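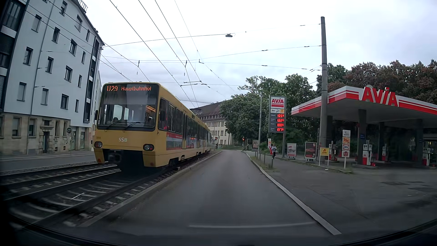 How light rail gets its electricity

Share 14 Comments 3

A light-rail train has no fuel tank. The energy that turns its wheels is made somewhere else, at a power station, a wind farm or a dam, and reaches the train while it is moving. To understand how, it helps to know what a circuit is.

What is a circuit?

Electric current only flows when it has a complete path to follow. The path has to leave the supply, pass through the thing being powered, and return to the supply. If there is a gap anywhere in the path, the current stops. A wall switch works by making a gap (off) or closing it (on).

In a torch, the path is short. It goes from one end of the battery, through the bulb, and back to the other end. On a light-rail line the path can be kilometres long, but the rule is the same.

The path out: the overhead wire

Most light-rail lines have a bare wire hung above the track. This is called the contact wire. It is usually made of copper, or copper mixed with a small amount of another metal such as silver or tin. Copper carries current very well. The added metal makes the wire harder, so that it wears away more slowly.

The contact wire is held up by poles, or by cables fixed to buildings. At the points where it is held there are insulators. An insulator is a part made from a material that current does not flow through easily, such as porcelain or a special plastic. Insulators keep the current in the wire and out of the poles.

The collector: the pantograph

On the roof of the train is a hinged metal arm called a pantograph. Springs or air pressure push it upwards so that it stays against the wire. The part that touches the wire is a strip of carbon. Carbon conducts electricity and is softer than copper. The strip wears down before the wire does, and a strip is much easier to replace.

If the wire ran exactly above the middle of the track, it would rub the strip in one spot and cut a groove. To prevent this, the wire is hung in a slight zigzag. As the train moves along, the contact point slides from side to side and the strip wears evenly.

The path back: the rails

From the pantograph, current passes through the train's electrical equipment to the motors. It then goes through the wheels into the steel rails, and the rails carry it back to the substation. The circuit is now complete.

What a substation does

Electricity travels across the country at very high voltage. Voltage is a measure of how hard the current is being pushed. Light rail needs a much lower voltage, commonly 600 or 750 volts. A substation beside the line lowers the voltage using a transformer.

It also changes the type of current. The grid supplies alternating current (AC), which reverses direction many times each second. Most light-rail wires carry direct current (DC), which flows one way only. The device that makes this change is called a rectifier.

Giving energy back

An electric motor can also work in reverse. When the driver brakes, the turning wheels drive the motors, and the motors become generators. This slows the train and produces electricity – a process called regenerative braking. The electricity can go back up through the pantograph and be used by another train nearby. If no train needs it, it is often turned into heat by large resistors.

Safety

The voltage in a contact wire can kill. Never climb a pole, throw anything at the wire, or fly a kite or drone near the line. If you see a fallen wire, stay well back and tell an adult, who should call emergency services.

Words to know

Conductor – a material that current flows through easily.
Insulator – a material that current does not flow through easily.
Rectifier – a device that changes AC to DC.

Written by Shoaib Ghauri

3 comments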